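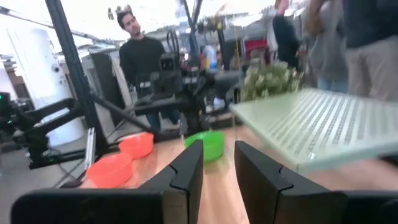 Nilach Bowls: data card

Hi! So you found the bowl data. I put this set together over the winter and it's grown enough that it needs a proper write-up, so I'm finally doing one. It's teleoperated bowl handling on a tabletop, 1360 episodes of it, all driven by a person on a pair of leader arms while the follower arms do the work at the table.

What's in it

Each episode is one try at one instruction, like "put the orange bowl on the stand" or "stack the orange bowls." I kept the failed tries (305 of them) and flagged them with success = 0, so please filter if you're doing plain imitation! Every episode has wrist video, fixed-camera video, joint positions, gripper commands and the instruction as text. Everything is logged at 20 Hz.
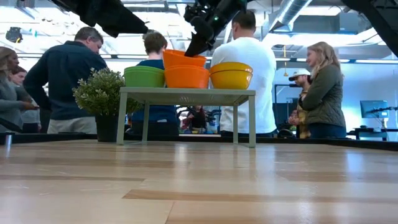
Orange on orange, up on the stand, with the gripper holding the rim of the upper bowl.

How I drive

I go for the rim, nearly always. Coming straight down looks clean on video but you need a good sense of depth through the leader arms, and my first sessions in January were pretty rough (lots of nudged neighbors). Tilting a bowl on the way in is fine, and I left the tilts in because a policy trained on Ki, our older set, never learned to recover from one. If you want to add episodes:

- Home both arms before you hit record.
- Shuffle the bowls between episodes, including which ones start on the stand.
- Don't rush the release. Open, pause, then lift.

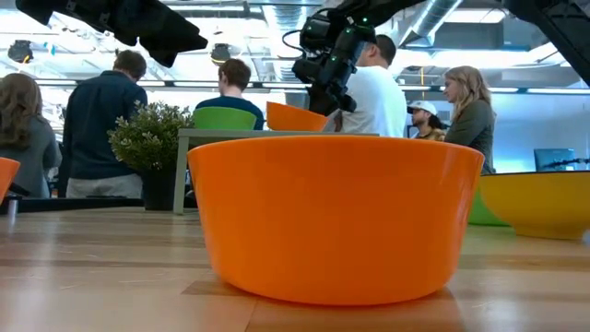 Known problems

- People walk around behind the table in a lot of the fixed-camera video. Crop or don't, but know it's there.
- Reflections on the tabletop change with the time of day.
- Gripper commands in the Tarnness sessions lag the video by 2 steps. Setgate (the loader) fixes this if you pass --shift.

Last updated 6 March 2019

Comments

ploverbyte: Does --shift touch the joint positions too, or just the gripper?

author: Just the gripper! Joints were fine.

mossy_k: Thanks for keeping the failures in. Any chance of a split by bowl color?

We use cookies to remember your settings. Accept / Manage preferences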